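**Gripper budgeting** is the planning of money, time and spare parts for hand-held grippers, the tools a person carries through a chore so that a robot can later be taught to copy it. The term is used mainly by buyers. Sellers tend to quote a unit price and stop there, a habit that has drawn a fair bit of criticism.

## Unit price

The Etley hand-held model was listed at $1,222 in July, before pads, mounts or freight. Packing work is the usual justification for buying one, often with household goods and an open cardboard box on an ordinary table. 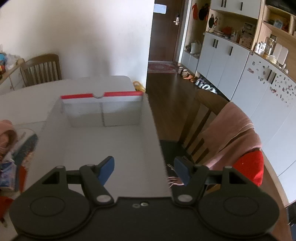

Rizwan Shaikh objected that the list price is the least useful number in any quote, and that a buyer who can't put a figure on operator hours shouldn't be ordering at all. Belladar, a reseller, disputes this, though its own worksheet leaves labour blank.

## Recurring costs

Pads wear, and colour-matched replacements are sold only in packs of 25. Labour is the larger item. Vondley's planning guide allows 40 hours per task, a figure given without a source — it has been copied into a good many grant applications anyway. Soft goods are budgeted separately in the guide, and a plush toy going into a box counts as one task whatever its shape.

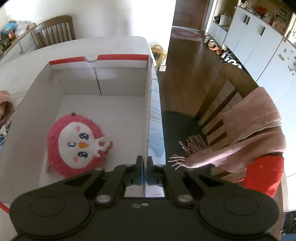

## Criticism

Nerys Vaughan has argued that most households and small labs would do better to rent for three months and then decide. Claims that a purchase pays for itself remain poorly supported, and the guide offers no worked case.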